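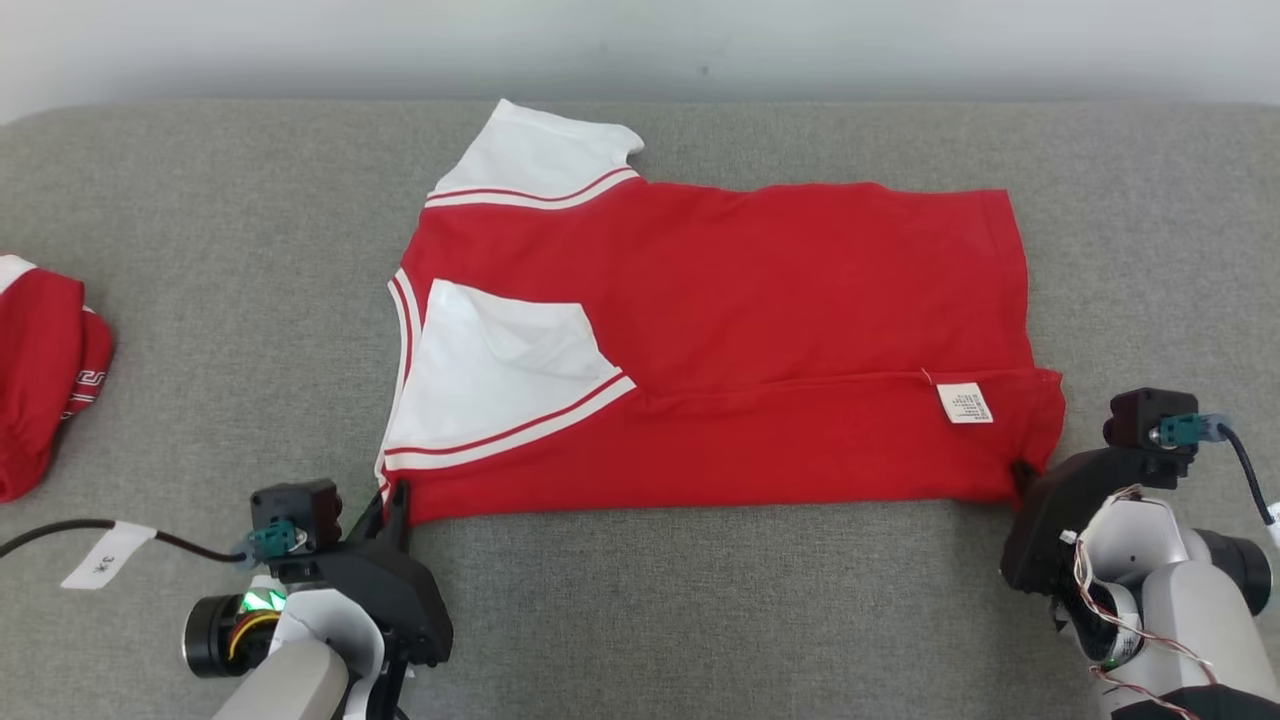 The Fluneck would never get the sleeves right, Jolien Van Beek said, and at 577 a month she wanted sleeves.

Abrehet Zeleke wrote that down on the order pad. She had sold folding arms for two years, first for Osico and now for Strand, and she had learned to write down what people said before she answered it.

"It does sleeves," she said. "It does them last."

"My mother did them first."

The two arms had hold of the red shirt by its lower corners. Jolien stood off to one side with her coat on. She had told Abrehet on the phone that she had until four.

"What's in the 577?"

"Both arms, the grippers, service calls. You can stop after the trial and pay 87 for pickup."

"And if it rips something?"

"We pay for the garment."

"You can't pay for some of them," Jolien said.

Abrehet didn't write that down. She turned to the page with the trial terms and laid it on the edge of the gray upholstery. Most people read the first paragraph and signed. Jolien read all of it, including the part about Resach, which handled the repairs and had a different phone number.

"My mother took in laundry for 59 families," she said. "She had a board and a radio."

"Did you help her?"

"On Saturdays. I did socks."

She picked up the pen and asked whether the thing did socks. Abrehet said it paired them but didn't roll them. Jolien thought about that for a while, and then she signed for the trial and took off her coat.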